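Snack table notes, February

Quick one this time, I have the hall booking sheet to finish and it's nearly 6 p.m. Mostly about snacks, a bit about tables, and one request at the end that I would really like people to read.

So. The snack table. We moved to plain white tables when we took over the upstairs room at Trenlow, and I still think it was the right call. Spills show up right away. Crumbs too. The old brown ones hid everything, and Ayana Hadgu once put her sleeve in what we think was honey. Anyway, white tables, gray carpet, that's the look now. The carpet is the weak point. Chips get walked in and they stay walked in, so please eat over the table or over a plate. Not over the floor by the door. You know who you are.

New habit we're trying: one bag, one plate. The bag goes down on a plate in the middle of the table and it stays there till it's opened. No more bags sliding off the end, no more bags on chairs. Sounds fussy, takes a second. The plates are the round ones from the lower shelf, and there are more in the box marked PARTY if you run out.

The green bag got the treatment first. 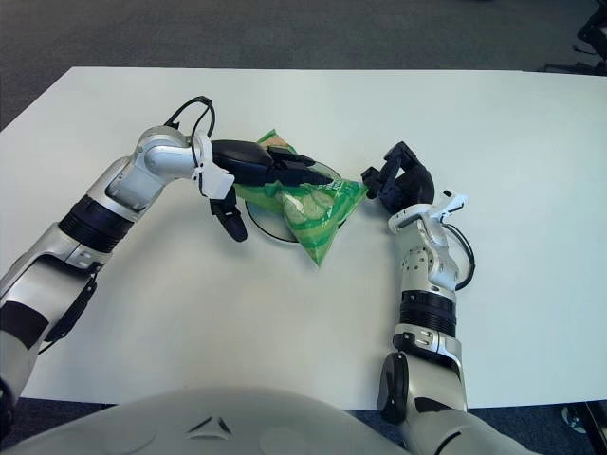
What we're buying

Budget for the season is 211 dollars, which has to cover napkins as well. Theano Vlachopoulos did the shopping last month and came back with change, so Theano is doing it again. Sorry Theano.

The vote on flavors was close. Plain salted won, then the green ones, then the paprika twists that Gerasimos Fragkou likes and the rest of us put up with. We are dropping the rice cakes. Half a box came home with me in November and half a box is still in my kitchen, if anyone wants them for a craft project or a doorstop.

Sizes: please get the small or medium bags. The 500 gram ones look like a bargain and then they sit open for two weeks and taste like the cupboard. Small bags get finished the same evening. If you do buy a big one, decant it into a tub with a lid, write the date on the lid, and put it on the top shelf next to the tea.

On opening. We had a long talk about this at the last planning night, longer than the talk about the roof. Where it ended up: pinch the front and back near the top seam, pull gently, stop when the seam gives. If it won't give, use scissors. The scissors live in the drawer with the tape. Please don't yank. Stamatia Triantafyllou yanked in the fall and we were finding bits behind the radiator at Christmas.

And don't squash the bag flat before it's open, either. People lean on them when they reach for the tea. A light hand is fine, an elbow is not.

Table layout

This took three goes to get right. The old way was everything along the back edge, which looked tidy and meant that everybody had to lean across. Now the food goes in the middle and we keep the near side clear for cups and elbows. Leave a good stretch of bare table around the plate. You want to be able to get at it from both sides without knocking someone's drink into the raffle tickets.

We also pulled the tables off the wall a bit. Two people can pass behind now, or one person with a tray. Keep bags and coats off the floor back there please, they go on the hooks in the hallway.

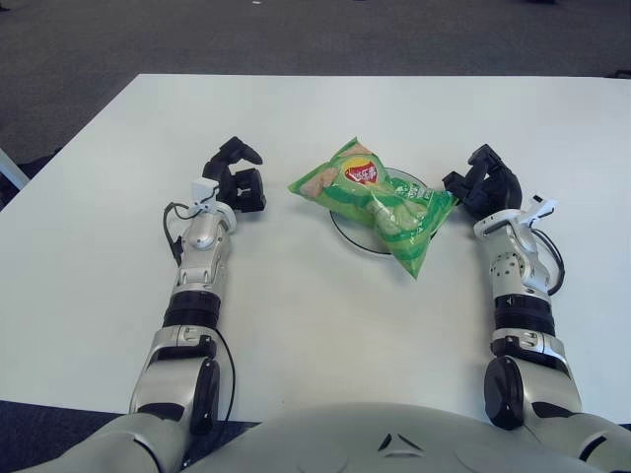 The white table upstairs, carpet running on behind it.

Wiping down is at the end of the night, not the next morning. Warm water, a drop of soap, the blue cloth. The spray from Manine smells nice but leaves streaks on white, so we've stopped using it on the tabletops. It's fine for the window sills. Whoever locks up does the wipe, that's the deal, it takes five minutes. Dry it after as well or you get rings.

Plates get washed by hand. There is a dishwasher downstairs but it belongs to the people at Masilela and we're guests. They've been very good about us borrowing the kettle and I don't want to push it. If a plate has a chip in the rim, wrap it in newspaper and bin it, don't put it back in the stack.

Areti Sarantis is looking after the cupboard from now on. Anything missing, tell Areti. Anything extra, also Areti, particularly if it's chocolate. There's a list taped inside the cupboard door and you tick things off when you take the last one. It only works if people tick. Last month we had no napkins and a list that said we had plenty.

A couple of you asked about putting two or three kinds of snack on the one plate. Go ahead once everything's open, but start with one bag and see how it goes down. Paprika dust gets on everything, so the twists need a plate of their own. Allergy labels: keep the empty bag folded under the edge of the plate so people can read the back. I would like that to be a rule and not a suggestion.
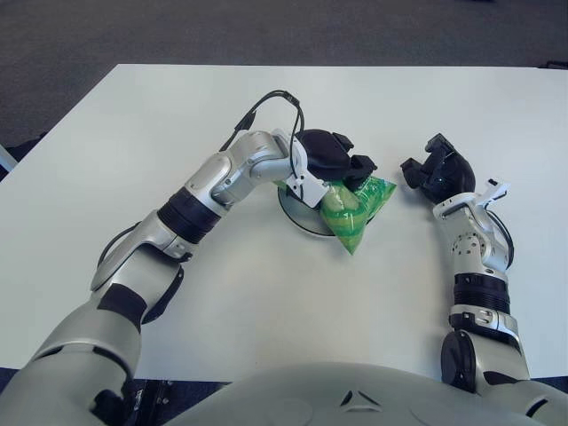

Green bag at the plate, a gap of bare white table to the right of it.

The request

We need 2 more people on the setup rota. It is not a big job. You come up half an hour early, unfold the tables, get the plates out, put the bags on them, fill the kettle. Then you sit down and have first pick, which I think is fair pay. At the moment it's me and Gerasimos nearly every time, and he has a new baby at home and looks like it.

Names on the sheet by the stairs, or catch me at the break. If you can only do one night in the month that still helps alot.

Other bits, fast:

The folding trolley is back from repair. One wheel still pulls left. Warker fixed the handle and didn't charge us, so a thank-you card is going round, sign it.

Expecting roughly 80 for the open evening, so double quantities on everything and bring a spare roll of trash bags. We ran out last time and used a pillowcase.

Lost and found is full again. One glove, a very good umbrella, a lunchbox I am not going to open.

Next shopping list goes up by the end of the month. Add what you want, write it so that Theano can read it, and put the flavor. "Chips" is not a flavor.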